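Speaker notes: Wrist camera and cable routing on a home-built arm
Lunholm shared workshop, build evening, 4 April 2025 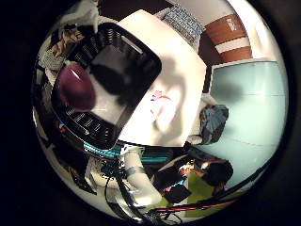
What limits a home-built arm first, the motors or the wiring?
The wiring. Motors of adequate torque are cheap and well documented. Cable that has to bend with every joint fails sooner than anything else on the build, and the failure is intermittent, so it gets blamed on software.

Slide 2. Scope

Talk covers three things: cable routing, camera placement, and the pick test. Skip kinematics. Anyone who wants the math can have the notes afterward.

State the budget up front: $883 in parts, excluding the computer and tools. The table and power supply were already in the shop.

Slide 3. The build so far

Arm is the Stasholm pattern, printed in white, with one change: the wrist plate is wider to take the camera bracket. Started in September. First version had all cable zip-tied to the outside of the links. Do not defend this. Say it worked on the bench and stopped working once the arm was allowed its full travel.

Controller code lives in the repository under the name Zenberg. Nothing special in it. One loop, one config file, one log.

Slide 4. Cable routing

Main rule: leave the slack at the joint, clamp on both sides of it. A loop that is free to move along the link will find the one edge that cuts it.

Numbers for the slide: 364 hours of powered time on the current harness, 4 broken conductors, all of them at the elbow and all inside intact insulation. A continuity check with the arm parked found none of them. Moving the joint by hand with the meter connected found every one.

Pause here and ask who has used silicone-jacketed wire in a moving joint. If anyone has, let them talk. I have only used it on fixed runs.

Camera data cable is separate from motor power. Running them in one sleeve gave dropped frames whenever the shoulder accelerated. Separate sleeves fixed it. Crossing them at a right angle is fine.

Slide 5. Why a fisheye lens

The lens shows a full circle and bends every straight edge. People ask why I don't use something flatter. With a narrow lens the object leaves the view during the last part of the approach, when it is needed most. With the wide lens a tray and the table next to it stay in view together.

Costs of the wide lens:
Fewer pixels on the object.
The arm and its own cables show up in the picture.
Objects near the rim are compressed, so size estimates there are poor.

I mask the arm only when it is in a fixed position relative to the lens. Loose cable moves and can't be masked that way. Another argument for slide 4.

Slide 6. Lighting

A white tabletop under bright light will push auto exposure down, and the inside of a black tray goes with it. The maroon-purple oval in the tray is easy to find because of its color, but the shadow on the tray floor next to it is dark enough to be taken for a second object by a threshold set too loosely. Glossy surfaces also carry a highlight, so do not segment on brightness.

Settings used: fixed exposure, fixed white balance. Set both by hand before each session and write them in the log.

Slide 7. Test log

3801 pick attempts logged to date. I am not giving a success rate, as the gripper fingers were changed twice and the early entries don't record which set was fitted. If pressed, say the log is being re-tagged. Soft items on the flat table remain harder than hard items in a tray. The tray wall gives the fingers something to push against.

Slide 8. Open items

Replace elbow harness with a flat cable, same clamp points.
Add strain relief at the camera connector. Currently it is tape.
Move calibration out of the config file and into its own file.
Try the Yusuf bracket, which sets the camera further back from the fingers.

Questions. Repeat each one for the back row before answering. Power down the arm before anyone comes up to look at it.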